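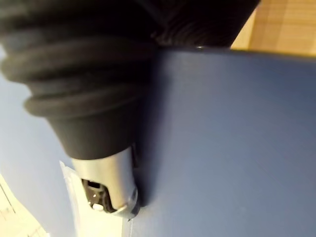

Kavitha Palaniappan disagreed with the first draft of this budget. She held that the arm is the wrong place to start, and that a lab should price the parts that wear out before it asks for quotes on anything else. We came to share her view, and the plan below follows it.

**Figure 1.** Wrist camera view during a contact task: black ribbed bellows and metal fitting at a blue panel.

### 4.2 Planning for replacement parts

Our plan covers three workcells over 12 months. Each request was split into two lines, one for the arm and its controller and one for everything mounted past the wrist. The second line is small at purchase and grows over the year — rubber parts, fittings, cables, camera mounts. We set aside $400 per cell for it and asked both suppliers, Oditz and Wikus, to quote spares on the same form as the main order.

Oditz gave a lead time of 88 days for end fittings. Wikus would not commit to a date. We therefore placed the first spares order in April, together with the arms, and kept one full set on the shelf for each cell.

Thirumalai Bhat maintained the parts log. Every swap was entered with the cell, the task and the price paid, so that next year's request can be built from records. Shipping was logged separately and is not included in the per-cell amount.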